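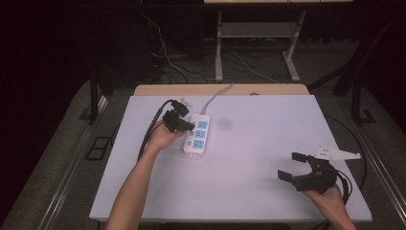
I catch Sabine Lammers at ten past seven in the morning, which is apparently the only slot she has left before the gates open on this year's Lomer. She's eating toast. I can hear it.

"Sorry, sorry, go ahead," she says. "I've been up since four. One of the stage crews had a question about ramps."

If you've never been, Lomer is the one-night electronic festival that took over the old wool stores last September and sold out in 12 days. I was there, up the back near the bar queue, and I still reckon the Rungrueang set at 2 am was the best hour of music I heard all year. So my first question was always going to be whether they're back.

"They're back," she says, and then laughs at the noise I make. "They're playing longer, too. Last year we had to pull them off because of the curfew and I felt sick about it. I was standing side of stage doing the throat-cutting thing with my hand, and they just smiled at me and played another one."

The curfew is a big part of why things look different this time. Lammers spent most of the autumn going back and forth with the council, and what she came out with is an extra hour for the indoor rooms and an earlier finish for the yard. She's pretty frank about it being a trade.

"People who live over the road put up with a lot from us. We had 59 complaints and I rang every single person who left a number. Some of them were lovely! One bloke just wanted to know what the song was."

The capacity has gone up as well, to 2,821, a figure so weirdly specific that I have to ask. It's the fire engineer's number, she tells me, and she'd have liked it rounder for the poster. Most of the extra room comes from opening the top floor, where Gillaletti will be running an all-vinyl room from doors to close. I'm told the floor has been checked for bouncing – needles and a few hundred people stomping don't mix – and the decks are going on a slab.

Before all this Lammers ran Clultine, the basement night that anyone my age will remember for its terrible stairs and its excellent sound. I went to my first proper party there, so I'm a bit biased. She booked it, did the door and mopped the floor, and on a good night she got 82 people in. Does she miss it?

"I miss knowing everybody's name. I don't miss the mop. Actually, I've got a mop here too, so scratch that."

What she's kept from those days is the way she books. There's no headliner in big letters on the Lomer poster, the names are alphabetical, and set times don't go up until the afternoon of the show. Agents hate it, she says. Punters grumble online and then turn up early, so the first acts get a decent crowd, and that was the whole idea.

I ask about the queues for water, because they were rough last year and a few of you wrote in about it. She groans. There'll be twice as many taps, one set on each level, and you can bring an empty bottle in as long as it isn't glass. Cloakroom's moved to the side lane. Earplugs are free at the info desk, just ask.

And will she get to see any of it herself?

"I've told everyone my radio's going off for the first 20 minutes of Rungrueang. They've all agreed. None of them meant it, but they've all agreed."

Someone's calling her name by then, and the toast is finished. The last release of tickets is on sale now through the Lomer site, and it's over 18s only, so bring your ID.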